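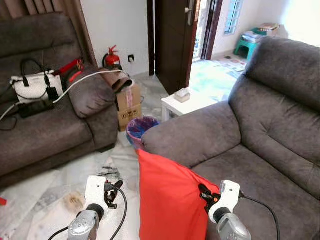

Living Room Tidying, Clusville set
Data card, 15 Feb 2024

Contents

The set covers one household activity: putting a lived-in sitting room back in order. It holds 48 sessions recorded at the Clusville house, 11 of them in the sofa corner. The other rooms are in the Fevwood set and have their own card.

What is in the sofa corner

Gray sofas, a red-orange cushion, a white handbag with black handles, stacked cardboard boxes, a small trash bin and a fire extinguisher by the wall. Small items and cables turn up on the seats. The floor is marble-patterned.

Task wording

Each session has a written goal. The common ones are:

cushion back on the sofa
seat cleared of small items
cable gathered and set aside
floor picked up

The handbag may be moved to clear a seat, but it stays closed. The fire extinguisher and anything plugged into the wall are left alone. Boxes count as furniture - they are not tidied unless the goal names them.
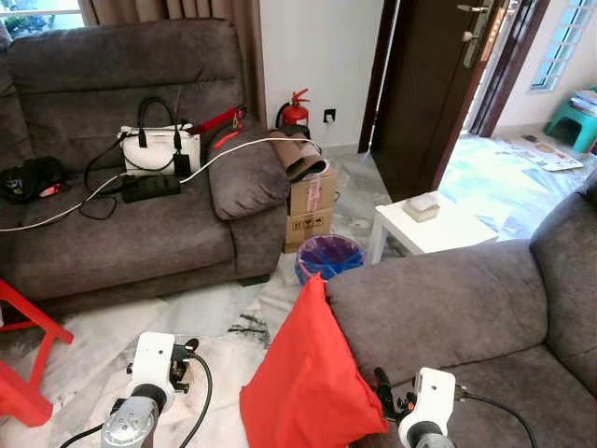 Item names follow the Jestance list, version 64. Use "cable" for any cord, whatever its color, and "bin" for any trash container. If an item could be two things, label it "other" and put a note in the comments column. Please don't guess.

Known problems

Cables that cross an armrest were labeled as two items in the early sessions. Most have been merged. Session 93 in the shared index belongs to Fevwood and should be skipped here.

Contact

Máté Szénási keeps the item list and the session notes. Send label corrections to him with the session number and the item name.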